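Newsletter of the Oakley Local History Circle
September 25, 2018

The old ferry house at Trudolcombe

In August we received a small box of family photographs from a member whose grandparents lived in the ferry house at Trudolcombe. Many of you know the place only as a low wall beside the river path, with nettles behind it. The photographs show it when it still had a roof, and a bench where people waited for the boat to Flokness.

There are 66 prints in the box, most of them small and a little brown. On the back of some of them there is a note in pencil. One says only "Flokness side, high water", and we think this is the first picture we have of the landing on that bank. The ferry stopped when the road bridge at Clonville was opened, and after this the house was let to summer visitors for eight years.

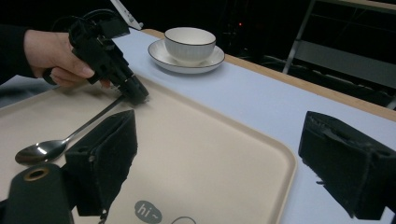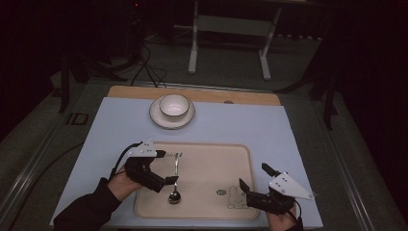 My favorite print is taken inside the ferry kitchen, with the grandmother standing by the window. She served tea to the passengers, and the family says that on the day of the regatta she filled 400 cups, which I find difficult to believe, but I repeat it as it was told to me. On the table before her there is a tray with one spoon on it, a plain thing with rounded corners like the beige one with the rabbit, only hers is dark and has two handles. The stove behind her is the same one that was sold later to a farm near Clonville. If somebody knows what happened to it, we would be glad to hear.

Another print shows the boat pulled up on the stones for painting. The name on it cannot be read, even with a strong glass. In our own papers the boat has two different names, and it is possible that there were two boats. A member has promised to look in the parish accounts, where the repairs were sometimes written down.

We are now copying all the prints, and the box will go back to the family when this is finished. A set of copies will stay in our cupboard in the Oakley reading room, and you may look at them during the usual hours. Please do not write on the backs of the copies. We also have 70 postcards of the lower river which still wait to be sorted, and help with these is very welcome.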